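The night the gripper didn't let go

4 min read

We had a fault on the arm last month and I said I'd write it up once I understood it. I mostly do now.

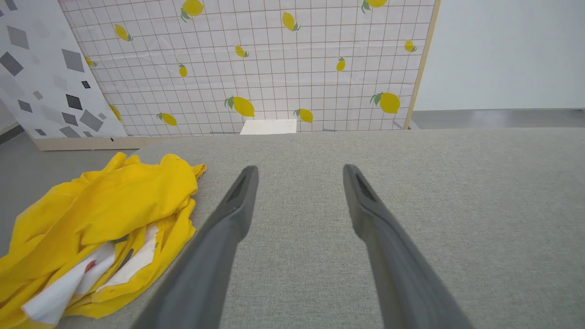 The job was dull. Pick up a piece of cloth, lift it, put it down somewhere else on the table, open, back off. We'd been running it in batches of 50 and it had been fine for long enough that I'd stopped watching every cycle, which was my first mistake.

On cycle 144 the fingers closed on the cloth and stayed closed. The log says the open command was sent and acknowledged. The fingers didn't move. The arm then carried on with the next step as if they had, backed off with the cloth still in its grip, and pulled it across the table until it went tight under the edge of a clamp. Mariama Aryee was on the other side of the bench and had started to reach in to free it. I shouted, she pulled her hand back, and I hit the stop. She wasn't hurt. The cloth tore and one finger mount was bent.

What I got wrong in the first hour was blaming the cloth. Thin fabric does get into the grooves on the inside of the fingertips, and we'd seen it snag before. I spent the evening trying to make it snag again and couldn't. Ekow Fiadzo read the logs while I did this and found the motor current had been flat at the time. If the cloth had been jamming the fingers the current would have gone up. The motor hadn't tried to open at all.

The cause was a connector at the wrist. It had worked slightly loose, and at one particular wrist angle the gripper lost motor power but kept its data line. So it could still say "received" to everything we sent it. We got the same result three times by holding the wrist at 90 degrees and tugging the cable.

What we've changed:

The arm now checks the measured finger position after every open command. If it isn't open it stops where it is.

The cable has a proper strain relief, and Yaw Darko has moved the clamp off the bench.

Hands stay out until the stop is pressed. This was already the rule. It's now written on a card next to the button.

We ran 233 cycles afterwards with no faults. I don't take much from that, as the old setup managed 144 before it went wrong.

I still don't know why the current reading didn't raise a warning by itself. Zubaida Sandhu thinks the threshold only looks for high values, and she's going through the settings in June.

3 comments
12 shares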